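Paterson Annex - Fire Door and Exit Inspection
Inspected 12 Apr 2018 by Catherine Gillies

1. Exit signs lit on both floors. Pass.
2. Fire doors close and latch unaided. Fail - door 2 drags on the carpet.
3. Stairwell clear of storage. Pass.
4. Extinguisher tags current. Pass.

Door 2 is to be planed and rehung before the next inspection in December.
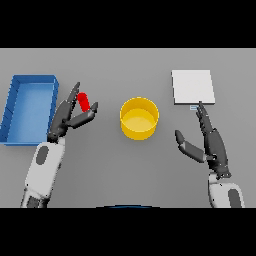
Blair Niven replied that planing voids the fire rating and asked for a replacement door under work order 1681. The request is approved. Until the new door is fitted, staff on that corridor shall use the north exit.

Comments

Hilkka Salminen: Does the north exit still sound the alarm when opened?

Mhairi Farquharson: It did last week. Please test again.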